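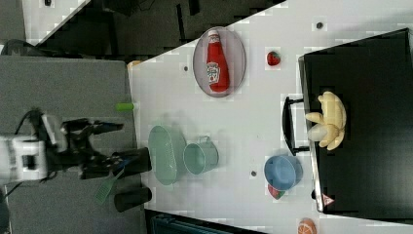 4.2 What we learned from the open day

I'll admit I argued against running the kitchen setup live. Līga Hunt had already shown it in Duvidmont, in front of a polite crowd of engineers, and I figured that a gym full of families in Kamham would be a different animal. It was! We opened the doors on Wednesday, May 21, 2025, and by lunch the kids were calling out which toy the arm should go for next (the banana bunch on the stove was the clear favorite, with the ketchup bottle a close second).

Figure 6. The play kitchen with the arm at work. The gripper is holding a black cylindrical object, and a second one lies on the gray surface below it, with the green slotted utensil in between.

We had planned a fixed script of 5 short tasks, the same one Torunn Fagerlund wrote for the Berge visit. That lasted until the second group. People wanted to move stuff, so we let them, and the layouts got a lot messier than anything we'd tried in the lab, with mugs and bowls on their sides and fruit wherever it landed. I think those layouts are the most useful thing we brought home, and we come back to them in Section 5.

The questions surprised me too. I was ready for "how strong is it?" and got "how does it know that's a mug?" over and over, mostly from people under ten. Torunn's answer was to hand over the mug and ask them how they knew, and that got us into some really nice conversations about handles. We collected 100 comment cards, and the most common complaint was that the arm was slow. Fair enough. We'd turned the speed down for the day and hadn't put up a sign saying so, and I'd do that differently at Fukemby, where we're setting up the same table again.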